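Household > Laundry and Clothes > Folding on the bed

How to sort and fold clean clothes on a bed

I have a small bedroom and no big table, so I do all my folding on the bed. It took me some years to find a good order. I write it down in case it is useful to somebody.

1. Make the bed first. Pull the bedspread flat up to the wall. On a wrinkled cover you will fold wrinkles into the clothes.

2. Open the curtains. Navy and black look the same in bad light.

3. Put the dark clothes in a heap at the window end. Knitted things stay apart from this heap, otherwise buttons and zips catch in them.

4. Begin with the white and pale pieces. Lift each one by a corner and let it hang a moment before you lay it down.
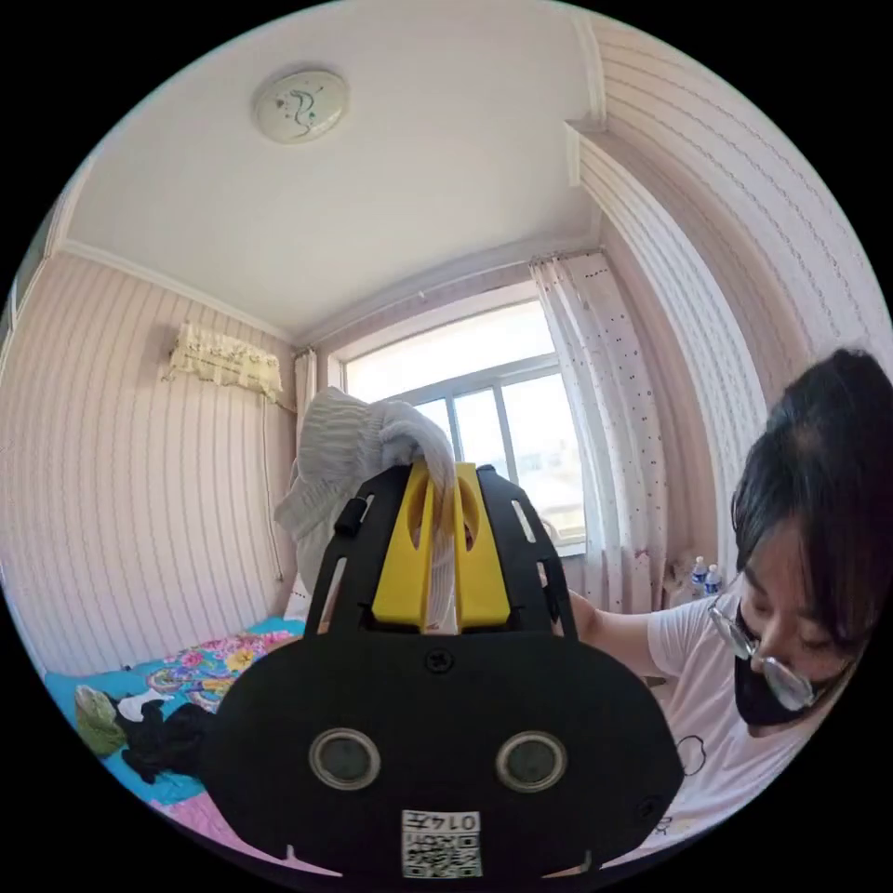
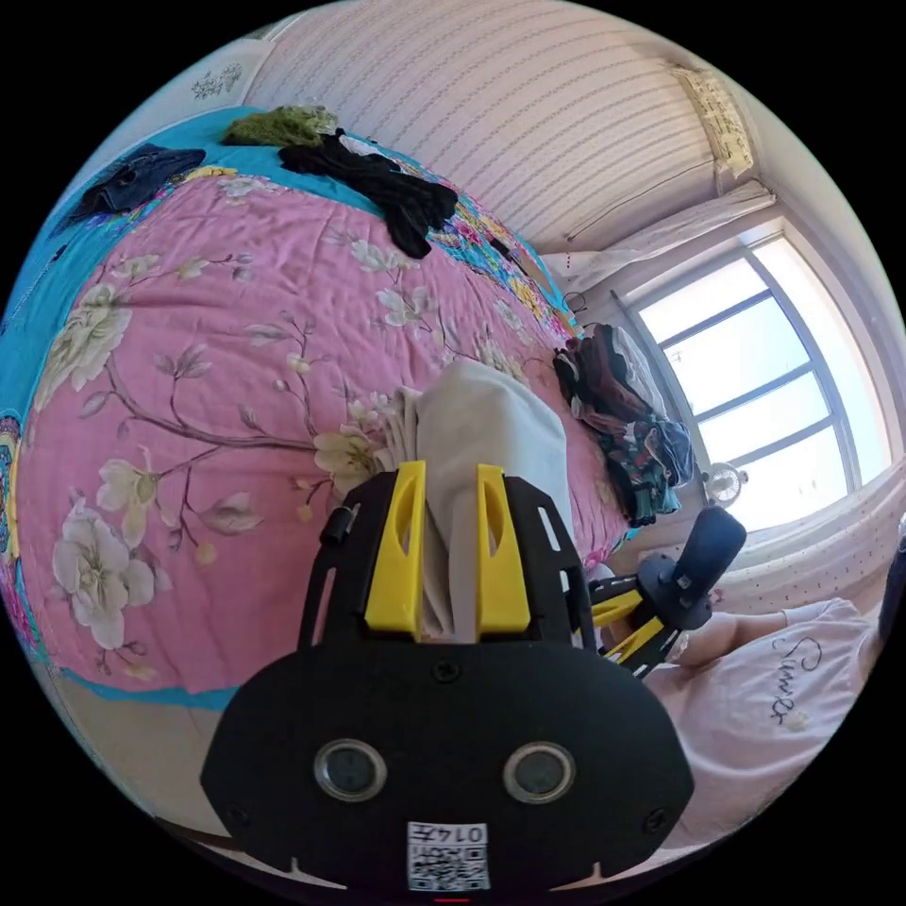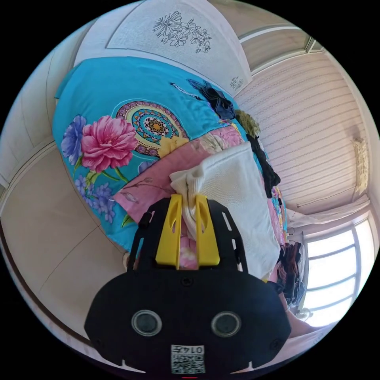
Text: Aslı Yalçınkaya, household editor

5. Fold knitted pieces on the bed and never in the air. Lay the piece on its front, bring both sleeves to the back, then fold from the bottom up in 3 parts. Thick ones I fold only once.

6. Now take the dark heap. Trousers go at the bottom of the pile, shirts above, thin tops last. Keep the pile low or it will fall when you sit on the mattress.

7. Straps and belts should be rolled and put in a drawer at once. If they stay on the cover they disappear between the clothes.

8. Carry the piles away before you begin something else. I have slept beside my pullovers more than one time.

Related pages
How to wash a lace cover by hand
Storing winter knitwear
Sheer curtains: washing and hanging
Airing a quilt in January

Contact | © Vitard Household Pages | Back to top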